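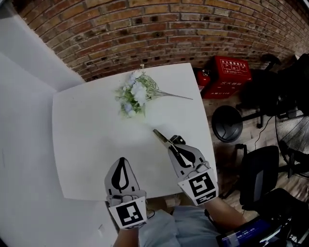 *Artificial bouquet on a white table, scissors held in a gripper*

# Getting seats at the Gandus without overpaying

Quick one, doors for the April run open soon and I keep getting the same emails. How to buy for the Gandus Theater, start to finish. Should take you ten minutes.

## Before the sale

- Make a Lakero account. Do it the night before. The confirmation email is slow and you can't check out without it.
- Save your card and zip code in the account.
- Pull up the seating chart in another tab – the one in the checkout is tiny on a phone.
- Pick two sections you'd be ok with. Not one.

Sale starts at 10 a.m. sharp. Log in by 9:45. Don't refresh once your in the waiting room, it sends you to the back.

## Where to sit

Main floor rows A to F are close but flat, so anyone tall in front of you is a problem. For musicals go mezzanine center, first 4 rows. Ballet, same thing, you want to see the feet. Comedy or a speaker, anywhere on the floor is fine.

Skip the far side boxes. Pretty, bad angle, you lose a third of the stage.

The small hall next door (Zamside Room) only seats 400 and it's general admission. No chart. Get there early, go left at the door, that side fills up last.

## Checkout

1. Choose "best available" in your section first. See what it gives you.
2. Don't like it? Switch to the map and click seats yourself. The timer keeps running.
3. Limit is 6 tickets per account. Bigger group, call the box office.
4. Uncheck the insurance box. Or don't, but it's checked already so look.
5. Pay. Wait for the order number. Screenshot it.

Floor seats for the touring shows were $59 last time plus fees. If you're seeing nearly double that you're probably on a resale listing – look for the little "R" next to the price. Back out and filter for standard tickets.

## Sold out?

Check again the afternoon of the show, between 3 and 5. The tour hands back seats it didn't use. Syafiqah Liem got two in the mezzanine that way for the Brandão dance company, full price but good seats.

Box office window sells those too, no online fee. Bring ID.

## Getting in

Tickets are phone only now. Add them to your wallet at home, the signal in the lobby is terible. Bags bigger than a small purse go to coat check. Late seating is at the first break, and for some ballets there isn't one till intermission.

Parking – use the deck behind the building, enter from the side street. Prepay when you buy the tickets.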